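Sums at home: small tips for the kitchen and the laundry corner
By Hjørdis Sjöberg, Lastbridge
Last changed 12/11/2024

My son learns his arithmetic at school in the morning, and in the afternoon it is mostly gone again. I am not a teacher. I keep the house, and I have collected here the little exercises which have worked for us while the house was being kept. You need a kitchen scale, a tape measure and some patience. Please do them one at a time and stop when the child is tired.

Subtraction with a jar

Put an empty jar on the scale and let the child read the weight aloud. Our jam jar is 154 grams. Write the number on a piece of tape and stick it on the lid. Then pour lentils into the jar until the scale shows 300, and ask how much is lentils and how much is jar. The first time my son said that it was all lentils. We emptied them into a bowl and weighed again, and then he saw the mistake by himself. Do not press the zero button on the scale before he has made the calculation, it takes all the work away.

A cheap scale often jumps one gram up and down. Agree before you start which number you will believe.
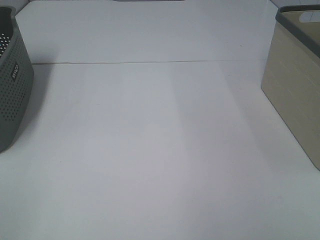 Multiplication becomes easier when the child can see it in rows. Egg boxes are good, muffin trays also, and a bar of chocolate is the best of all but it does not last. We also use the grey basket with the small round holes in the side, as they already make a grid. Put a piece of kitchen string around a part of the holes, 6 across and 8 down, and fasten it with two clothes pegs. The child first guesses the total, then counts one row, then multiplies. Afterwards turn your head to the side and ask if the answer has changed. My neighbour's girl from Pluvholm laughed very much at this question, but she had to think before she answered it.

Choose a part where the holes stand straight, and keep away from the corners. On a curve the rows are difficult to follow and the child becomes angry.

Rounding with the shopping receipt

Fold the receipt so that the total is hidden. Each price is rounded to the nearest whole number and the child adds them in the head. When you unfold the paper, the answer is usually quite close. If it is far away, look for which prices were all rounded in the same direction. I keep old receipts in a biscuit tin for rainy days, the long ones from January are good because we buy a lot after the holidays.

Parallel or not parallel

For this one you need a table, a ruler and any straight line that you find on it. Measure from the line to the edge of the table at the left end and write the number down. Do the same at the right end. If the two numbers are equal, the lines are parallel. If they are different, ask on which side they would meet if both lines could go on through the wall and into the garden.
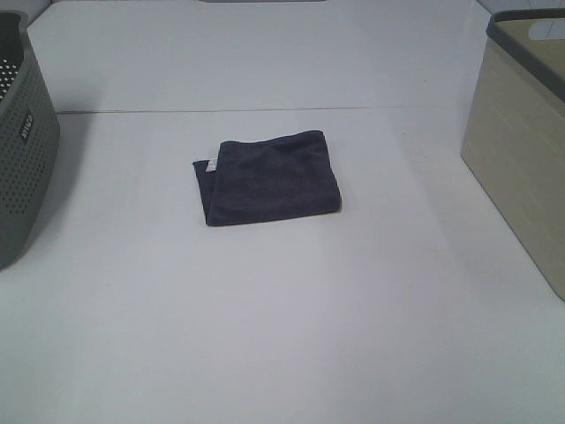
The thin line between two white panels is enough to begin with.

Hold the ruler at a right angle to the edge each time, otherwise you measure too much. A corner of a postcard helps to keep it square. Older children can also draw the table on squared paper, with one square for ten centimetres.

Telling the time while something boils

Let the child be responsible for the potatoes. Tell him when they went into the pot and how long they need, about twenty minutes for the middle size, and he must come and say when they are ready to be tested. Use a clock with hands and put the telephone in another room. When the cooking goes over the full hour the counting is harder, so begin with easy times, for example ten past five.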